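**May 2021, getting my orthotics order sorted, a thread** (long, sorry)

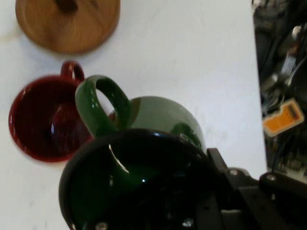 Red mug, wooden lid, white table. Thursday mood.

1/ So the ankle brace. The custom one, not the drugstore sleeve. Ordered thru Donby back in December. It is still not on my leg.

2/ Quick background for new people: drop foot, left side. Off-the-shelf AFO rubbed my shin raw. Dr said custom. Fine. Great. Custom.

3/ Casting appointment went well!! Golshifteh Ghorbani at El-Sayed Orthotics did it, took her time, marked every sore spot with a pen. If you're anywhere near them, ask for her

4/ Then insurance. Cemia is the plan. Cemia says the brace is covered at 80% after deductible. Deductible is 1000. I had 808 toward it. Ok, close.

5/ New plan year. Deductible resets. 808 becomes zero. I said a word.

6/ Also turns out "covered" and "authorized" are two seperate departments. Covered lady can't see what authorized guy sees. They have different fax numbers. FAX

7/ First denial: missing the letter of medical necessity. It was sent. I have the confirmation page. They wanted it on the form, the form is called Tustoment, and you can't download it, the supplier has to request it

8/ Donby requested it. Donby got the wrong one (knee). Requested again. Two weeks.

9/ Second denial: diagnosis code on the form didn't match the code on the prescription. One digit. Golshifteh caught it in five minutes over the phone and got the office to resend. Bless her.

10/ Approved!!! Finally. On Monday. Verbal only, letter "to follow."

11/ What I've paid so far: 300 deposit to Donby, plus 159 for a liner that insurance calls a "comfort item." It's a sock. It keeps the plastic off my skin. Comfort, sure

12/ Stuff I'd do differently:
- get a reference number on EVERY call
- ask the supplier for a copy of whatever they send, same day
- check the codes myself, all of them
- don't get cast in December if your plan resets in January. learned that one good

13/ Someone asked if I can appeal the liner. Yes, 180 days from the denial letter on my plan, check yours. Haven't got the energy this week. Maybe next

14/ And no I'm not naming the rep who hung up on me. She sounded tired. Me too

15/ Fitting is booked, two hours, bring the shoes you really wear. Im bringing the ugly sneakers and the work ones.

16/ If you've had a hinged AFO, how long till you could drive in it? Right foot is fine, automatic car, mostly asking about getting in and out. Replies open

17/ Edit: letter just came. They spelled my name wrong. Calling tomorrow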